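The Birkard bread proofing basket, after a winter of loaves

I bought my Birkard back in February, when my kitchen was so chilly that dough just sat there and sulked, and I've baked nearly 300 loaves in it since (my neighbors are very well fed!).
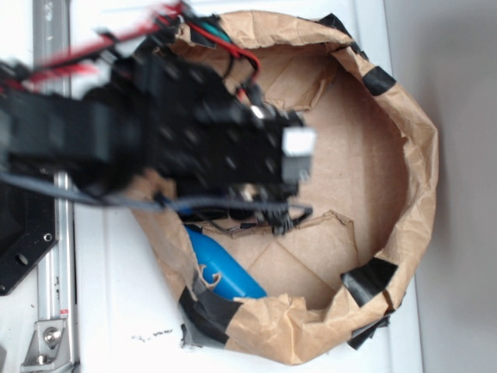

How it bakes with

Dust it well with rice flour and the dough drops out clean, with those lovely rings on top. Mine goes into the oven at 400 for soft sandwich rounds.
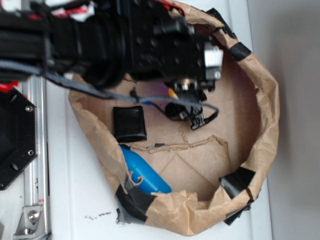 Cleaning takes a stiff brush and a little patience, and please don't soak it. I keep my spare flour by the board in a brown paper bag folded down into a round, open bin, the same way as the one on the white tabletop here, and it saves me so much fumbling with floury hands. The liner washes fine, though it did shrink a bit on me. My friend Chenxi Shen prefers her Wundura, but I find it shallow.
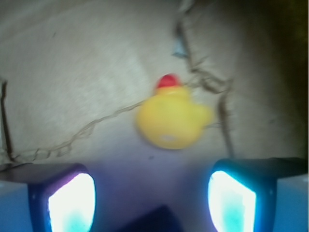 Small yellow duck with a bright red top.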